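Prindska Brings Its Home Kitchen Tidying Program to Hardale

HARDALE, June. Prindska, a small company which helps families to put their kitchens in order, today announced that its Clear Table program is now open for households in Hardale. The program was offered until now only in Tulow, where 160 families have joined it.

The idea of Clear Table is simple. Before any cupboard is opened, the family clears the kitchen table. Everything that has stayed on it is sorted into food, medicine and "other", and each thing receives a permanent place. 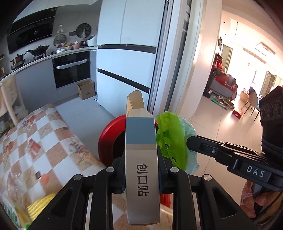
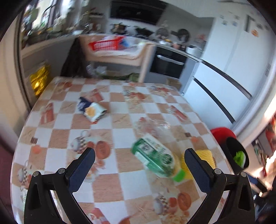

A kitchen table with a checkered cloth, with household items still to be sorted.

"In most homes the table is the place where all things land," said Hidayah Purba, founder of Prindska. "A box of adhesive bandages, a bag of snacks, a bottle lying on its side. The family eats on the small part which remains free. We begin there, because people can see the result already at dinner."

Each household receives two visits. On the first visit, a Prindska advisor sits together with the family and goes through the items one by one. The family makes all decisions, and nothing is thrown away without their agreement. First aid supplies, such as bandages, go together into one closed container, which is kept away from the stove and the sink. Opened snacks are moved to a shelf or a drawer. Bottles are stored standing, with the label to the front.

The second visit takes place seven weeks later. The advisor then looks at what has stayed in its place and what has come back to the table, and the plan is changed if it is necessary.

"I was thinking that we need more cupboards," said Sunil Miah, who took part in Tulow with his parents. "We did not buy any cupboard. We only gave the plastic bags one drawer, and we moved the medicine out of the dining area. My mother kept her tablecloth and she is very happy that we can see it again."

The Hardale program was prepared together with Wanigasekara, a local shop for kitchen storage. Participants may borrow containers from the shop during the program and return those that they do not need. There is no duty to buy. According to Prindska, advisors in Tulow have sorted 1,347 items from kitchen tables since the program began, and most of them needed only a place in the same room.

Gunnel Öberg will lead the work in Hardale. Visits are offered in the morning and after 5 p.m., so that working families can also take part. Households with a small kitchen or a shared kitchen are welcome to apply.

Registration is open through June at the Wanigasekara shop in Hardale and at the Prindska office in Tulow.

Press contact: Imtiaz Mridha, Prindska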